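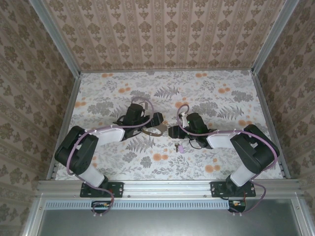 A brown leather strap and a key with a pink tag, on a fern-print cloth.

Corey Sutcliffe wants me to believe that a strap will stop people losing their keys. I have lost keys off hooks, lanyards and a magnet, so I asked him why leather should be any different.

"Because you can feel it," he says. "You put your hand in a bag and you know what you've got."

You could say the same of a rabbit's foot. Sutcliffe laughs, but he doesn't really answer. He sells straps under the name Sorkari from a shared workshop in Granville, at $30 each, and a plain tag costs far less. What does the other money buy?

"The hide, mostly. And my time. Each one takes me 18 minutes if the edge behaves."

His workshop neighbor, Hemi Ruawai, is less sold on it. Ruawai cuts keys and has strong views on what people hang from them. "Too much weight and you're wearing out your ignition," he says. "I tell customers a tag is plenty. Pink, orange, anything loud."

Sutcliffe calls that a fair point for car keys and says his straps are meant for the front door. I ask whether any buyer has told him they lose things less. He thinks for a while.

"One woman bought a second strap in April."

Had she lost the first?

"I didn't ask," he says.

He gave me one to try. I've had it 15 days and still have my keys, though I had them the month before as well.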